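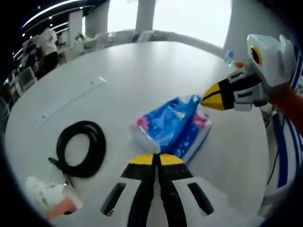

A soft plastic packet and a coiled cable on a round white table.

Table clearing is the removal of loose articles from a shared table and the wiping of its surface. It is a routine household task and is also carried out in offices, schools and canteens.

Articles are normally sorted before wiping begins. Packets and wrappers are kept or thrown away according to their contents, while cables are coiled and stored with their plugs free. Bowls and bottles are taken to the kitchen. A guide by Annag Kerr, issued at Moffat in February, recommends working from the far side of the table towards the near edge – a method also suited to round tops.

Cloths and sponges are the usual wiping tools. The sponge loosens dried marks and the cloth takes up the remaining moisture. Joints and grooves in the surface may hold crumbs and are wiped along their length.
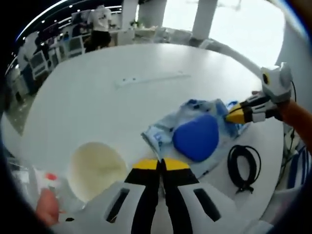 Should a table be wiped before or after cables are removed?
Cables are removed first, and are put back only when the surface is dry.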